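3.2 Kitchen layout and reheating habits

The second part of the survey dealt with where households keep their microwave and what they use it for. Earlier work on meal timing in shared housing has mostly asked who cooks and when. We were more interested in reheated food, which took up a larger share of evening meals in our pilot than we had planned for. Questions on placement were added to the form after the pilot and were kept the same in both towns.

Of the 400 households contacted, 229 returned a complete meal diary. A further 43 returned a diary with one or more evenings missing. These were left out of the tables below but were read for the comments. Each diary covered one working week and asked for the start time of every meal, the people present, and whether the food had been cooked that day, reheated, or eaten cold. Placement was coded in three groups: on the counter, built in at or above counter height (Figure 3), and elsewhere. The last group took in pantries, hallways and, in a few older apartments, the top of the refrigerator.
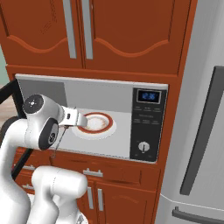

DRORNBRIDGE, April

Figure 3. Built-in placement, with the microwave set into a tall cabinet unit beside the refrigerator.

Diaries in Drornbridge were handed out in person by Igor Kadlec and collected the following week. In Bonodstead they were sent by mail, and the return rate was lower. We did not weight for this. The two towns differ in housing stock – Drornbridge has more rented apartments, Bonodstead more family houses – and any weighting would have mixed the effect of town with that of tenure.

Households with a built-in unit reported later evening meals than those with one on the counter. Most of the gap goes away once the number of adults working shifts is taken into account. What remains is small, and we would not read much into it. Reheated meals were also more often eaten alone, in both towns and in all placement groups. This agrees with the interviews carried out by Vilém Hrnčiar in the Prikitz district, where several people described leaving a covered plate for whoever came home last.

Comments in the diaries point to a problem with the word "reheated" itself. Some respondents used it only for leftovers. Others included store-bought meals, soup from a carton, and bread warmed for a minute before eating. We recoded these entries by hand using the rules in Appendix B. Where the entry could not be settled from the wording, it was marked as unclear and kept in the totals but not in the comparison by placement.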